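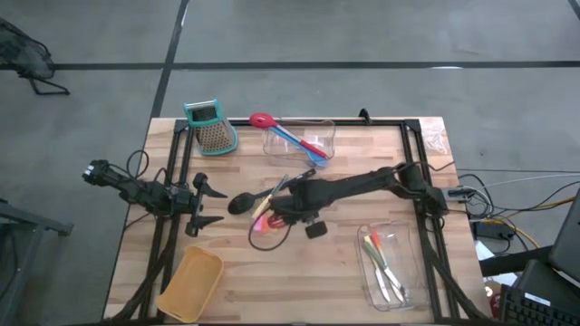 Do we have to throw away a demonstration when the arm pauses halfway through a pick?

It depends on the length of the pause. The trimming script removes idle stretches at the start and end of an episode but leaves the middle alone, so a long wait in the middle goes into training as if waiting were part of the task.

Ticket 2777
Project: Mollach, utensil sorting
Status: Open
Priority: Normal
Date opened: Fri 3 February

Problem as reported
The policy trained on the latest batch reaches the cluster of utensils in the middle of the table, stops above it and stays there. The Fluteck dashboard marks the batch as healthy. I don't put much weight on that, as the dashboard only checks that the files open and the timestamps run forwards.

Setup
Two arms, one each side of the butcher-block table. Knives go in the large clear container at the lower right. The spoon and the blue utensil stay across the smaller clear container at the far rail. The orange-yellow tray is left empty at the start. The grater is there as clutter and should not be touched.

Log entry 1
Suggestion from Sutherland support: collect more. We had 185 episodes and were told the trouble would go away with another 100. Perhaps it would. I would like to see why before anyone spends two more days on the controls.

Log entry 2
Replayed the batch at double speed. 18 episodes have a long stop over the middle cluster, nearly all where a knife lies across the black serving spoon. The operators were working out which one to lift first. Fair enough for a person, but the model only sees a still arm and learns to keep it still.

Log entry 3
Removed the 18 and retrained with the same settings. The stall is shorter. It has not gone. Support has called this fixed and I have put the ticket back to open — a shorter stall is still a stall.

Log entry 4
Checked the gripper signal on the Rudard recorder. It lags the joint readings by a small, steady amount. The vendor note says this is harmless. No test is attached to the note, so I've asked for one.

To do
Shift the gripper signal to match and retrain.
Write down a fixed order for crossed utensils: knife first, then spoon.
No new collection until both are done.

Waiting on: reply from Rudard about the lag test.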